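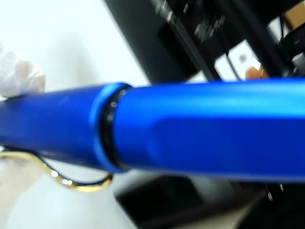 The cap of a blue fountain pen, with its wire clip and the thin black ring at the joint.

A Pen for the Slow Part of the Day

I bought my first fountain pen in July, at the shop Gramum, and I paid more than I planned. Before that I wrote with whatever was in the drawer. My handwriting was never beautiful, and it is not beautiful now, but I write more.

A plastic pen in a strong blue can look like a school thing. Many of us in fact began with one at school, with ink on the fingers and a blotter in the notebook. What I did not remember is how much the small parts matter. A wire clip goes over a thick notebook cover more easily than a flat one. A flattened side on the barrel gives the thumb a place to stay. A satin surface does not slide in the hand, even in summer.

The shop keeps 209 inks on its wall, from pale gray to a brown called Collura, and for a beginner this is too much. I took three small bottles home and have opened one. It dries slowly on cheap paper, so I changed to the Ellia notebooks, which are thicker and do not show the ink on the other side.

Cleaning takes a few minutes. I rinse the nib in cool water, never hot, and leave it on a cloth until morning. The cap I wipe inside with a cotton stick. If the pen will stay in a drawer for a month, it is better to empty it first.

Text: Dambrauskienė
August 24, 2018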